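双臂配合搬放盒子：Gerstead 研究组公布“分段校正”训练方法

本报讯 Gerstead 实验室日前公布了一项人形机器人操作研究的阶段性结果。研究组提出一种名为“分段校正”的训练方法，用于让机器人在柜子、桌面一类的日常家具前用双手处理盒子。论文第一作者为泽乌迪图·马莫（Zewditu Mamo），合作者包括沃德·克莱斯（Ward Claeys）和阿达内奇·塔米鲁（Adanech Tamiru）。
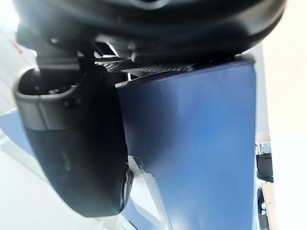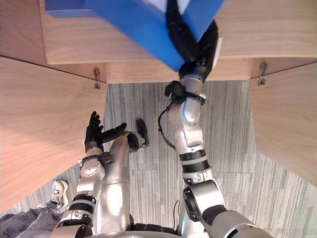
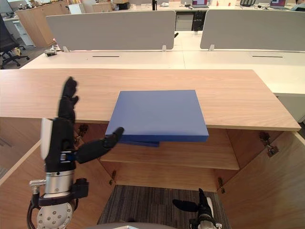

蓝色盒子操作任务。第一张为腕部相机近景，后两张为头部视角。

研究针对的是一个老问题。盒子比较扁、比较宽时，单手抓取容易偏斜，双手配合又要求两条手臂在时间上对得很准。以往的做法大多把整段示范动作当作一个样本来学习，一旦中途手的位置偏了，后面的动作就跟着偏，机器人往往在盒子已经歪斜的情况下继续往下做。

“分段校正”把一次搬放拆成接近、接触、抬起、移动、放下等若干段。每一段结束时，模型会同时读取头部相机和腕部相机的画面，估计盒子相对于手和台面的位置，再决定进入下一段还是退回上一段重做。腕部相机离物体近，画面里常常只剩下盒子的一个面和手指的一部分，单独使用时难以判断整体方向；头部相机能看到台面边缘，但手部会遮住接触点。研究组的做法是让两路画面分别给出估计，差别过大时暂停动作，由机器人略微调整手臂后再看一次。

训练数据来自操作员遥控完成的1,000次示范，其中200次特意加入了失误和补救过程，例如盒子放得过于靠外，或者一只手先碰到柜门。马莫说，最初收集的示范太“干净”，模型几乎没有见过出错之后该怎么办。“加进补救的那一批以后，它开始会往回退了，以前它不会。”

在评测中，研究组让机器人连续执行40次搬放任务，盒子的初始朝向每次都有变化。采用新方法时有7次未能完成，多数发生在放下阶段，盒子最终停留的位置超出了规定范围。使用整段学习的对照模型失败次数更多，具体数据列在论文附表中。新方法也有代价：由于每段之间要停下来判断，完成一次任务的时间明显变长。

负责软件部分的克莱斯表示，目前的分段点仍由人工指定，换一种家具就要重新设置，这一点限制了方法的推广。塔米鲁正在尝试让模型自己从示范中找出分段位置，初步结果还不稳定，没有写进这次的论文。

未参与该项研究的德尔温·唐纳利（Delwyn Donnelly）在 Tondel 研究所从事机器人触觉方面的工作。她看过论文后认为，退回重做的思路比较实用，但评测只用了同一类盒子，换成软包装或者较重的物品，结论是否成立还需要验证。她还提到，论文没有使用手指上的力信号，接触是否发生完全靠画面判断，光线过强时可能会出问题。

研究组称，下一步将增加物品种类，并计划于10月公开示范数据和评测用的任务说明，训练代码随后发布。

（2021年6月27日，星期日）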